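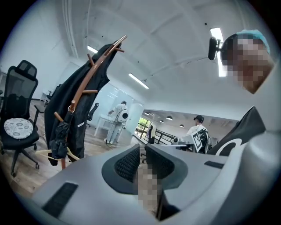
Where the New Jobs Sit

At Clokarstead the work starts at nine in the morning, after people have hung up their coats and put on their head straps. A small camera sticks up from the strap. The gripper goes in the hand, and for most of the day it stays there.

The company used to sell packing labor to warehouses. It now sells recorded hand movements, which its customers use to train robot arms for the same kind of packing. The program is called Kistance, and it began in January with 2 work areas. Pay is by the hour, and the old shift lengths were kept.

Many of the 22 people on the program came over from the packing line. They say the new job is easier on the back and harder on the wrist. A gripper has two fingers. Someone who has folded cartons for years with ten has to slow down and learn it again, and the first few weeks are frustrating.

The other change is attention. On the line you could talk, or think about dinner. A recording needs one clean motion from start to finish, and if you stop halfway to scratch your nose you do it over. By the end of April the group had 2958 recordings accepted. Rejected ones are not held against anyone's pay, a point the staff asked to have in writing before they signed.

Not everyone wears a camera. Desk jobs have grown too — checking recordings, sorting them, sending back the bad ones with a note. Those posts pay a little more, and they were offered first to people from the line. The training took two weeks.
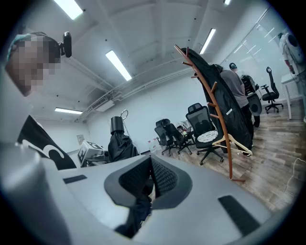
Mohammadi sees it from the customer side and is less sure about how long the work will last. Once the arms can pack a mixed carton on their own, Mohammadi says, a client such as Pultura will want fewer recordings, and the contracts will get shorter. Clokarstead's managers answer that every new product shape needs new recordings, and that they have orders through the fall.

The people on the program have heard both versions. Several have asked to be trained for the desk jobs anyway, and the next course is already full.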